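Changing shifts after six years on nights

I moved from nights to days on 6th March, and a few people at work have asked how it went, so I'm writing it down.

The job is the same one, a staff nurse position on a 26-bed medical floor at Sirard. The pay is different. I lost the night differential, and over a full month that came to $1,534 before taxes. I had put off asking for the switch because of that number. I cut back on takeout and dropped one subscription, and I still pick up an extra shift when I can.

Sleep took longer to fix than I expected. For the first 9 days I woke up at 3 a.m. ready to chart. 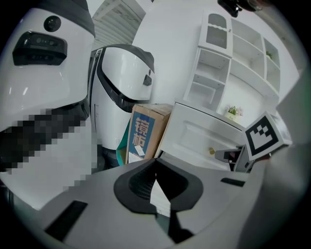

What is different on days

There are more people. Doctors round, families visit, physical therapy needs the patient when I need the patient. I give more discharges than I ever did at night, and I had to relearn the paperwork.

I also get to go to the classes. On nights I slept through all of them. I've signed up for the wound care course in October, and my manager approved the hours.

I don't miss driving home with the sun in my eyes. I do miss the quiet around four.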